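Been using the Zusum two-arm kit for a month now, so a few posts on what you get and whether I'd pay for it again.

We have it on the 18 month lease. Comes with both arms, grippers, wrist cameras and the Hekano control software. Bolting it up took a morning. Getting the software licence to register took until half past four.
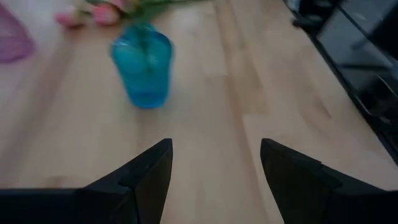
Wrist camera is the bit I had doubts about. Picture is fine when the arm is still and smears when it moves, enough that the blue cup gets a double edge. You can turn the speed down in Hekano, and I have. Default is 103 on their scale and I run it at 30. No idea what the units are - the manual doesn't say.

Fingers are plain black wedges. They suit stems well enough. I'd like a softer pair for glass and Zusum don't sell one. Farkel do a rubber sleeve that is meant to fit, £158 the set, which seems a lot for rubber.

Flowers are a decent test for any of this. Stems are thin, the heads are top heavy and a vase neck doesn't leave you much room.

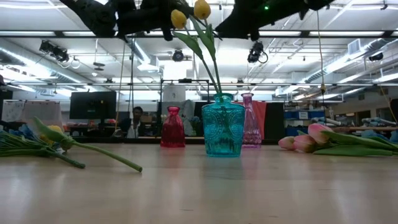

Support has been good. They answer emails the same day and sent a new cable in February without arguing.

Compared with the Peñalver we had on trial last year, the arms are quieter and the software is worse. Peñalver let you save a position with one button. Hekano wants three menus - and then a file name.

Would I lease it again? Yes, if they fix the menus. Will post again once I've tried the sleeves.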